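"The coast is no place for a coward." So says the harbormaster in the first minute of Hemville, and then he spends the next 113 walking up and down it, looking at his watch.

I had never heard of this one, and neither had the two friends I tried to make watch it with me. It's a smugglers' melodrama that has come out on disc from Grallia, a label that seems to buy its films by the pound. Periklis Nikolaidis plays the harbormaster as a man who has misplaced his glasses. Ashwin Joseph, as the customs officer sent to catch him, has one good scene — a long supper in which he eats and says nothing while his host slowly confesses — and you can feel the film sit up straight for it. Then somebody fires a flare gun and we're back to the walking.

The transfer is decent for the first 40 minutes. After the reel change the sea turns green and stays green. Dialogue is clear, which I can't call a favor to the script. Extras consist of a trailer that gives away the drowning, and a commentary track on which the moderator keeps asking about a different movie.

Completists may want it for the supper. Everyone else can rent it, skip to chapter 2 of the second half, and be in bed by eleven.

Film: C-
Video: C+
Extras: D

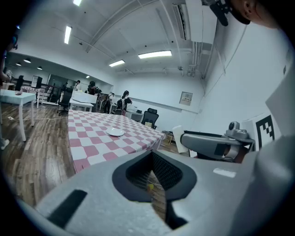
A plate on a checkered tablecloth.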